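In Praise of the One Blue Bin

I have come around, late in life and against the advice of every catalog that lands in my mailbox, to the belief that a home needs one bin. I don't mean one bin per shelf, or one per child, or a matching set with little chalk labels. I mean a single plain plastic bin on a clear table, into which the stray things of the day may go until somebody has the energy to think about them.

I didn't always feel this way. When we moved to the house on Bhatt Street I bought 32 containers in a single afternoon (I still have the receipt, and it still makes me wince), and I spent most of January sorting. Buttons went with buttons, and batteries with batteries. The toy animals were divided into farm and jungle, which led to a long and rather heated discussion over dinner about where a goose belongs. By spring the lids had wandered off, the farm animals were living with the batteries, and I was spending more time looking after the containers than I ever had looking after the mess.

What I want now is a pale, bare surface, a quiet wall behind it, and one spot of color that tells you where things go. Blue is good for this. You can find it from across the room with your arms full.
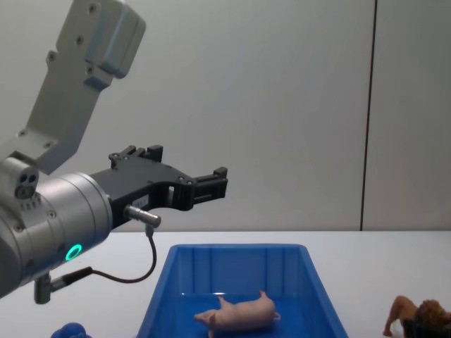

Abhishek Uniyal read a draft of this and wrote back that a single bin is only a junk drawer with better lighting. In his house, he said, it would be full by breakfast, and the one thing he needed would be at the bottom, under the tape measure. He'd sooner have eight small boxes and know which one to open.

I take the point, and I've lost a tape measure that way myself. But I think he is describing a deep bin, and depth is where all the trouble starts. A deep bin lets you forget. A shallow one with sloping sides shows you everything you've put in it, all the time, and when it's full it looks full, and even my husband will notice. 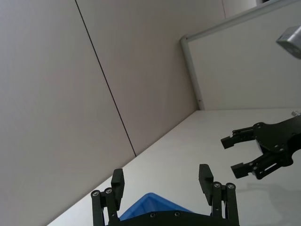 The table matters as much as the bin does, and people will fight you on this. They'll give you the bin gladly, and then they'll set the mail next to it, and a mug, and a sweater, and before supper you have lost the whole arrangement. I keep ours clear with a rule I got from my mother, who gave ten minutes to it every evening with the radio on and would not be spoken to until she was done. I am not so strict. I do allow conversation, and on bad days I let the ten minutes shrink to two.

And then there are the toys, which I've come to be rather fond of finding. A child who has been told "put it in the blue one" can do it without help, and without first deciding whether the thing is a farm animal. It won't be put away nicely. It'll be dropped in any which way, feet in the air, and there it will stay until morning, when its owner comes down and knows just where to look.

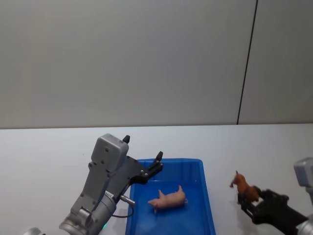
Pink pig, blue tray, no label required.

I gave most of the old containers to my neighbor Ramesh Sengar, who has a workshop and a great many screws, and I hope he's happier with them than I was. I kept two for the Christmas lights.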